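Skarneso Household Linens Collection: README

Release notes and data card, 1 December 2020

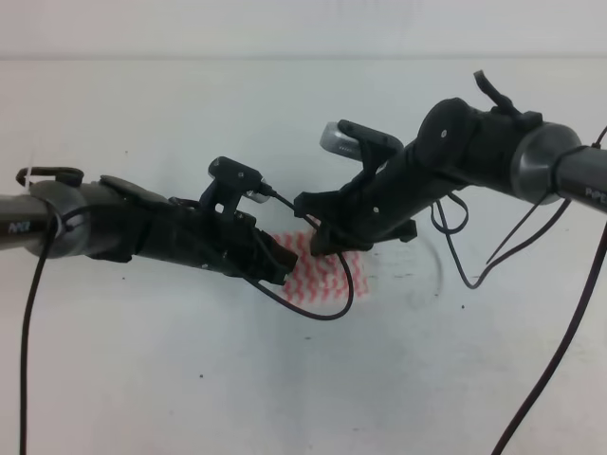

The Skarneso collection documents small household cloths as they are laid out, straightened, folded and put away. It was assembled by Gamasetti in cooperation with the De Haan textile study room, and it covers napkins, dishcloths, hand towels, tray cloths and handkerchiefs. Items with a strong repeating pattern form their own group, called Adine. A small cloth with red-and-white zigzag stripes on a pale tabletop is typical of what users will find there, as the direction of the stripes makes it easier to tell how a piece has been turned or creased. Plain cloths are held in the general group.

Contents

The release contains 1255 sequences and 3467 still pictures. The sequences show 478 individual cloths. Each cloth has a catalog number, and that number is used in every file that refers to it. Cloths that were washed between sessions keep the same number — the wash is entered in the condition log.

Catalog fields

item: catalog number of the cloth
group: general or Adine
use: napkin, dishcloth, hand towel, tray cloth, handkerchief, unknown
pattern: plain, striped, zigzag, checked, floral, other
edge: hemmed, fringed, selvage, raw, not recorded
start: flat, folded, gathered, crumpled
end: same values as start
notes: free text, in English or Dutch

The use field reflects what the donor told the study room. Where the donor did not know, the entry reads unknown and has not been filled in by guesswork. Color is recorded in the notes field only. An earlier draft had a separate color field, but the entries varied too much between catalogers to be of value.

Folding terms

A half fold brings one edge to the opposite edge. A quarter fold is two half folds, the second at a right angle to the first. A book fold brings two opposite edges to the center line and then closes the piece along that line. Gathered means that the cloth has been drawn together at one point and no fold line can be traced from edge to edge.

Known limitations

Nearly 400 sequences in the general group have no entry for edge. Fringed pieces are few, and large tablecloths are not included. Dutch notes have not been translated. Some napkins came in matched sets, and pieces from one set can be hard to tell apart; users dividing the collection for study should keep each set together.

Access and contact

The collection may be used for research and teaching. Copies of the catalog must keep the original numbers. Corrections to catalog entries should be addressed to Marloes Van Dijk at the De Haan study room, and requests concerning files to Trevor Fraser at Gamasetti. Please give the catalog number in all correspondence.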